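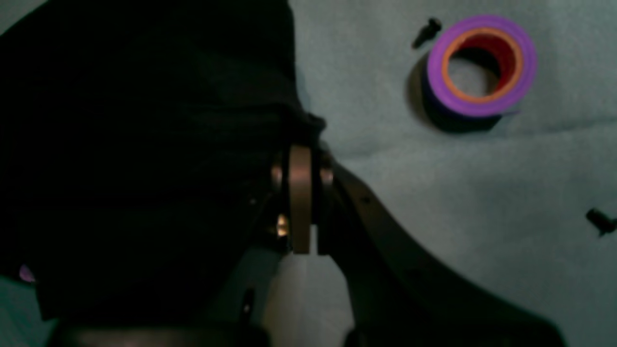
Print this page | E-mail this page

Ticket 218: Invoices print with wrong page order
Opened by: Jolene Ngata, Rarton office
Status: Waiting for customer

June 2, 2021

Hello, I write again concerning the invoices from Grudholm. When I print one invoice, it is correct. When I select many invoices and print them together, the second page of each invoice comes before the first page. The preview on the screen shows the correct order. I have this problem after the update in April, and before it I never saw it.

What I have tried already:
- Restarted the computer and the printer.
- Removed the printer and added it again with the driver from the maker's site.
- Printed from the computer of my colleague Lorraine. She has the same result.
- Saved the batch as PDF. In the PDF the order is also wrong, so I think the printer is not guilty.

Reply from support (Hoani):
Thank you for the clear list. Please open Settings, then Documents, and tell me which template is selected. Please also try a batch of 3 invoices with the template "Flatia Basic".

Reply from Jolene Ngata:
The template was "Flatia Wide", which we changed a little for our address. With "Flatia Basic" the batch of three is correct. I tried then a batch of nine and it is correct too. But our address does not fit in this template, the last line disappears.

Reply from support (Hoani):
Please make a copy of "Flatia Basic" and set the header height to Large. Do not copy the header from the old template. Does the full address show now?

Reply from Jolene Ngata:
Yes, the address is complete. I will run the monthly batch, it has more than 1,000 pages, and write here after it. Please do not close the ticket yet.

Print this page | E-mail this page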